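Setting Up and Maintaining a Shared Cup Station

Prepared for Clanell staff by Parveen Bangash, Workplace Services

This guide explains how to arrange paper cups and a wire shelf on a shared table so that drinks are easy to reach and the surface stays in good condition. It applies to the tables in the Geum and Prumilex rooms. Employees who use the larger counters in the kitchen should refer to the separate counter guide.

A small two-level wire rack is sufficient for most rooms. Place it toward the far end of the table, with its long side running left to right, and leave the near half clear for work. Cups in use may stand in front of the rack or on its lower level.

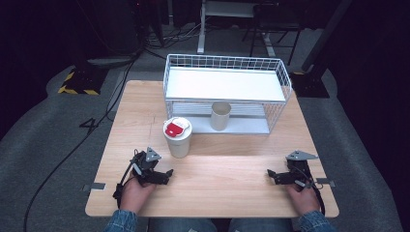 Tall cups should be checked for clearance before they are placed on the lower level. Hold the cup by its middle, lower it slightly, and slide it in without tilting. A cup that touches the upper shelf belongs on the table instead. Lidded cups may remain in front of the rack — the lid should be pressed down along the full rim before the cup is moved.

Preparing the Tabletop

Remove everything from the table, including the rack. Wipe the surface with a soft, damp cloth, following the direction of the grain, and dry it with a second cloth. Allow 30 minutes before returning any items.

Small dark marks in pale wood are often part of the grain. Do not scrape them. If a mark can be felt with a fingertip, wipe it once more and report it to Raphaël Bodin at extension 615. 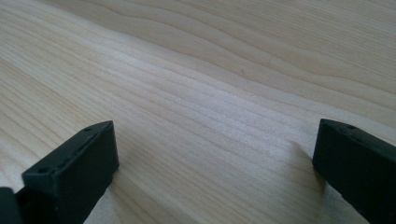

Reading time: 2 minutes

Rings left by cups require more attention. Blot any liquid first, then wipe outward from the edge of the ring. Scouring pads, bleach, and furniture polish are not approved for these tables. Giduser tables have a different finish and are covered in their own care sheet.

Returning the Cups

Put the rack back first and press lightly on each corner to confirm that it does not rock. Set the cups down one at a time. Open cups should be kept away from the table edge and from any cables. Leave enough space between cups for a hand to pass without brushing either one.

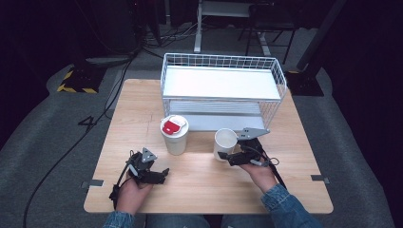
End-of-Day Procedure

Empty all open cups into the sink and discard them. Lidded cups left on the table after 6 p.m. will also be discarded. The rack may stay in place overnight, provided both levels are clear.

Racks are washed every 14 days. Please do not place them in the dishwasher; Workplace Services will collect and return them.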